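2003년 8월 4일. 비 오다 말다

오늘은 회색 통 정리. 드디어. 3월부터 미룬 거.
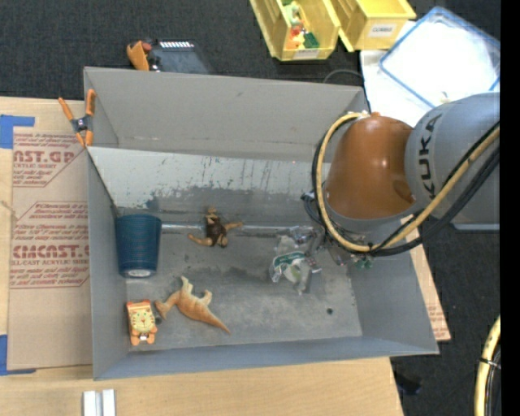
아침 먹고 바로 시작하려 했는데 전화 두 통 받고 나니 열한 시. 커피 식음. 그냥 마심.

호랑이 인형은 일단 남긴다. 얼굴이 네모난 게 볼수록 정이 감. 줄무늬도 맘에 들고. 공룡은 고민 중. 꼬리가 길어서 작은 상자엔 안 들어갈 것 같음. 대각선으로 넣으면 될려나. 원숭이 같은 건 벼룩장터에 내놓을까 했는데 막상 값을 붙이려니 애매하다. 700원? 1000원? 작년에 비슷한 거 1000원에 내놨다가 그대로 들고 왔으니 이번엔 700원으로. 안 팔리면 또 들고 오지 뭐.

남색 컵은 연필꽂이로 쓰면 되겠다. 골이 져 있어서 손에 잡는 느낌도 괜찮고. 책상 위 유리병은 입구가 좁아서 가위가 안 들어감. 유리병은 부엌으로.

비닐 포장은 버릴 것. 초록 라벨 붙은 거. 라벨 떼고 비닐만 따로 내놔야 하는데 귀찮다. 내일.

통 바닥이 문제. 얼룩이 장난 아님. 긁힌 데도 많고. 베이킹소다로 문지르면 된다고 어디서 읽었는데 베이킹소다가 없네. 사야 됨. 안 지워지면 신문지 깔고 그냥 쓸 거다. 어차피 장난감 넣는 통인데 누가 바닥을 본다고. 새로 사자니 Zotus 카탈로그에 나온 건 너무 비싸고 Rovora 건 뚜껑이 없다. 뚜껑 있는 게 좋은데. 먼지.

점심은 라면. 김치 떨어짐.

오후엔 Gritdale에 보낼 소포 싸다가 테이프가 모자라서 중단. 문방구 갔더니 문 닫았음. 휴가래. 옆 동네까지 가려고 67번 버스 기다렸는데 도저히 안 와서 포기하고 돌아왔다. 우산도 안 가져가서 어깨 다 젖음. 오늘 운이 왜이래.

돌아와서 창고 선반 조금. 위칸은 손도 못 댐. Major라고 적힌 상자가 또 나왔다. 이사 올 때 그대로인 듯. 열면 일이 커질 것 같아서 도로 밀어 넣음. 다음에 꼭. (저번에도 이렇게 썼던거 같은데)

베란다 빨래 걷는 것도 깜빡해서 수건 두 장 다시 빨아야 한다. 세탁기 돌리기엔 늦었고. 대야에 담가만 둠.

내일 살 것
베이킹소다
넓은 테이프
김치
수세미 (초록색 거친 거)
작은 상자, 공룡 꼬리 들어갈 만한 걸로
건전지

가격표도 써야 되는데 견출지가 어디 갔는지 모르겠다. 서랍 두 번째 칸에 있었는데. 일단 종이 오려서 붙이기로.

장터 자리는 153번이라고 쪽지 왔음. 작년보다 안쪽이네. 그늘은 있겠다. 돗자리 챙길 것. 잔돈도 미리 바꿔 놔야 하고. 접는 의자는 다리 하나가 헐거운데 그냥 가져갈까.

졸려서 그만 씀. 아 맞다 가스 요금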